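4.2 Serve speed and the club player

Coaching manuals repeat that a faster serve wins more points. Our records from the Whitcombe table tennis league do not bear this out. Over 1000 rallies, the fastest servers did no better than the rest.
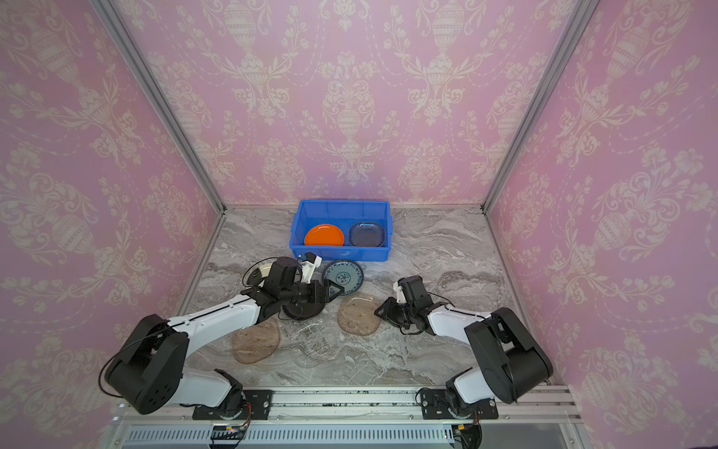
Stojanović objects that league players simply return badly at any pace, so speed has no chance to show. He may be right, but then the manuals should say so.

The Hirgate sample is weaker still – 30 players, all measured on a Friday evening. 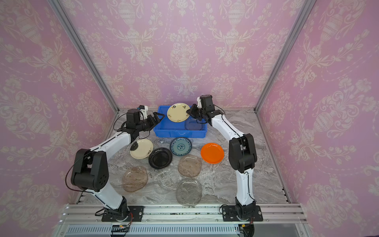

Spin is harder to judge than speed, and we distrust most attempts to score it. Bounce depends on the surface, and a marble-patterned top like the one in Figure 5 tells us nothing by its looks. We left spin out.

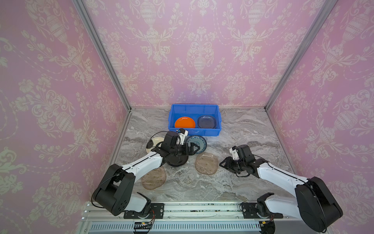

Gyamfi replied that leaving out spin leaves out the game. We accept the point, though no scoring method we tried gave the same answer twice.

Figure 5. Table and fittings. 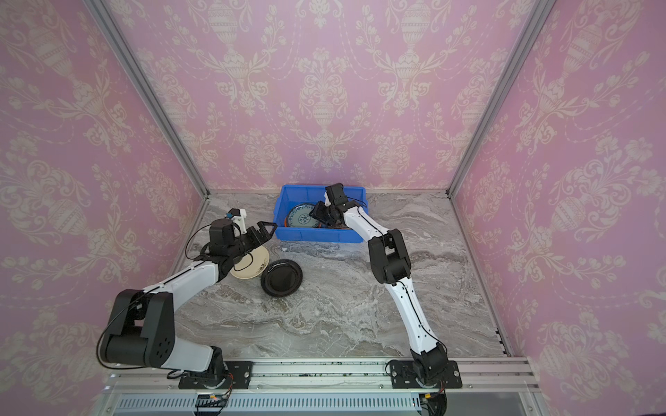
Does practice against a machine help? Our data cannot say, and we doubt the claims made for it.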